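My Afternoon With the Grabber Robots

Hi again, it's me, back from my trip! A few of you wrote in asking about robots (thank you for the drawings, I've hung up the one with the nine-legged cat robot), so in July I went to the open day at Trotum. 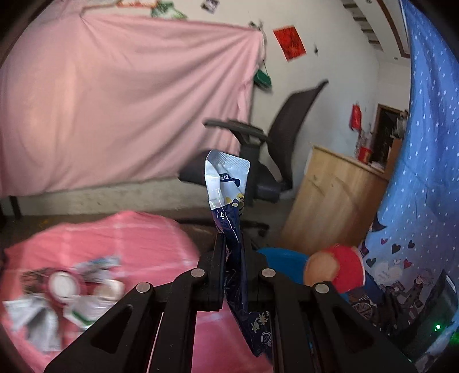
Trotum is a workshop in Cliscombe where people teach robots to pick things up and put them down again. I know, I know. Picking things up! You've been doing that since you were a baby. I thought the same thing on the bus over there, and I spent the whole ride hoping for a robot that could do backflips. There were no backflips. I still had a great time, and I'll tell you why.

The doors opened at 10 in the morning and there was already a line. We got stickers with our names on them (mine fell off in the first ten minutes and I found it on my shoe later). Then we split into groups, and my group got Comfort Boateng, who has worked there for eight years and talks very fast when she's excited, a lot like me.

Comfort started with a game, and you can play it at home. Put out your hand and make a pincher with just your thumb and one finger. Tuck the others away. Now try to pick up a sock, a pencil, a grape and a bag of chips, one at a time, and lift each one up high. Go on, I'll wait.

Did you squash the grape? I squashed mine. It went down my sleeve.

That pincher is pretty much what the robots use for a hand. The real word for it is a gripper. A simple gripper has two fingers, and they move toward each other to close and away from each other to open. No thumb, no palm, no fingernails. The fingers are joined to bars, and the bars are joined together with pins, so they can swing. If you've ever used kitchen tongs or a pair of scissors, you've seen a pin at work: it holds two parts together but still lets them turn. Comfort called the bars "links," and she let us build our own out of cardboard strips and paper fasteners. Mine was wobbly, but it picked up a cotton ball!

Then we talked about wrappers, and this was my favorite part of the day.

Think about a wooden block. It's the same shape every time you see it. If you squeeze it, nothing happens. A robot can learn that block pretty quickly. Now think about a snack packet. It crinkles. It folds. If you squeeze it in the middle, it goes skinny there and sticks out at the ends. It's shiny too, so the light bounces off it in bright streaks, and when you turn it a little the streaks jump somewhere else. To you it's still the same packet. To a computer looking through a camera, it can seem like a whole new thing!

"Why doesn't somebody just tell the robot what a packet looks like?" asked a boy in my group. Good question, and I'd been about to ask it myself. Comfort handed him an empty packet and asked him to describe it so well that she could draw it with her eyes shut. He got as far as "um, it's kind of pointy here" and then everybody was laughing, him too. It's really hard to put into words!

So the people at Trotum show the robot how to do it instead of telling it. They take a gripper that a person can hold, with a camera on it, and they use it to pick things up themselves. The camera records what the job looks like from right behind the fingers. Later a computer studies the recordings, over and over, and starts to work out which way to move and when to close. It's a bit like how you learned to tie your shoes by watching somebody's hands, except the computer needs to watch a LOT more times than you did.

How many? I asked. For one little job, they might record it 1,000 times. Same job, again and again, with the things moved around a bit each time. I would need so many snacks.

And it can't all be done on a nice bare table, Comfort told us. Real rooms have chairs and curtains and cloths and things hanging on the wall. If a robot only ever practiced in a tidy lab, it might get very confused in your bedroom (it would get extremely confused in mine). So they want recordings from lots of ordinary rooms, with all the ordinary stuff left in.

After juice we got to have a turn. There were 16 of us and two hand-held grippers, so there was some waiting, and a certain amount of "you've had it for ages." Jhonatan Nina ran that table. He gave us each a job, and mine was moving a sponge from a plate into a bowl. You squeeze the handle and the fingers close. Easy, right? I missed the sponge. Then I got it by one corner and it spun around. Then I dropped it in Jhonatan's coffee. He said it was the second one that day and he'd stopped drinking the coffee anyway.

These are his tips, which I wrote on my hand:

Go slowly.
Line up your fingers before you close them.
Look at the thing you're picking up and forget about the people watching you.
Don't squeeze harder than you need to.

With tip number one I finally did it, and the girl behind me did it on her first try, and I was very grown-up about that.

The last stop was a robot arm they call Laryea. Laryea had a box of small bits and pieces and had to sort them onto a tray. It picked up a crayon, no trouble. It picked up a spool of thread. Then it came to a candy wrapper, and it reached down, closed its fingers, and came up with nothing at all. The whole room went "ohhhh." It tried again and got it, and we clapped so loudly that a baby started to cry.

I asked Comfort if it bothers her when the robot misses in front of everybody. She said no, a miss is useful, and she went off to write down what had happened so they could look at it later.

Some of you sent me questions before I left, so I took them along.

Can it feel things? Laryea can't feel the way your skin can. Some grippers have sensors that notice how hard they're pressing.

Does it get bored? No. Jhonatan does, though, and he listens to the radio.

Could it clean my room? Not yet. Sorry! I did ask twice.

If you want to make the cardboard gripper, you'll need four strips of stiff card, some paper fasteners and a grown-up to help poke the holes. Cross two strips in the middle like an X and put a fastener through. Add the other two strips on one end for the fingers, then wrap a rubber band around each fingertip so it's less slippery. Start with something soft, like a cotton ball, and then try a wrapper from your lunch. Send me a drawing of whatever you manage to pick up, and tell me how many tries it took. My record for the wrapper is 25, and my arm got tired.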